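Two arm bench, PC strip and rebuild - gripper force?
Etwood workshop forum > Builds

solderdog
ok so the two arm bench is finally up at the shared shop. plan is old desktops, drives out, cards out, sort, put back. Both arms talk to one box over the network, control loop at 200 Hz. Question is force on the fingers. Drives fine. Cards I'm scared of.

Primmont
200 is plenty for that. Grip the metal bracket, never the board edge. Done.

yaa_f
Disagree a bit, bracket only and the card swings when it comes free of the slot. I went bracket plus a soft stop. Took me 6 goes to get the stop height right mind you.
Yaa Fiadzo

solderdog
soft stop made of what?

yaa_f
Felt, double layer. Cheap.

irnska
why not run the loop at 1000, then you can feel the latch let go. 200 is too slow for contact stuff imo

Primmont
Because his arms wont take commands that fast, and the slow bit is his wrist sensor anyway. Bigger number, same wobble.

irnska
fair on the arms. still say he'll crush something

solderdog
no crushing please. Right, where I am today. Tower on its side on the slats, panel off, tray to the left for the parts. 3.5 inch drive stands in the rear slot in its caddy, small drive lies flat in front. One slot still spare.

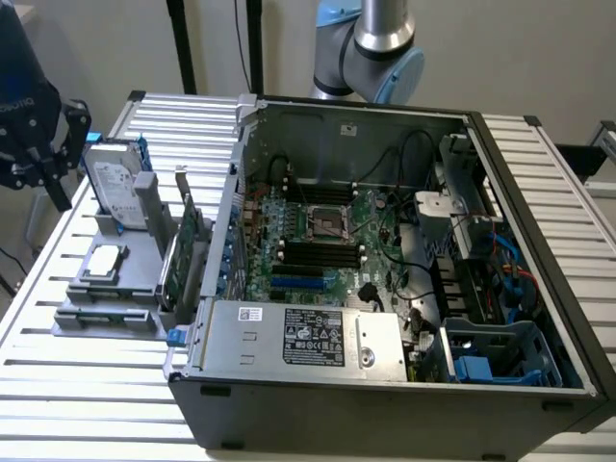
Next job is teh tray positions, want them taught from one corner so I can shift the whole lot without redoing every point. Also thinking of clamping the case, it creeps on the slats if an arm leans on it.

yaa_f
Clamp it. Definately clamp it. Bolt a stop into the slats and push the case up against that.

Primmont
Rubber mat. Clamps get in the way of the elbows.

yaa_f
Mat squashes, then your heights are off. Tried it in November, binned it.

irnska
what about the SATA leads? cables are where mine gives up every time

solderdog
by hand for now. Stop and one clamp then, will post heights when I have them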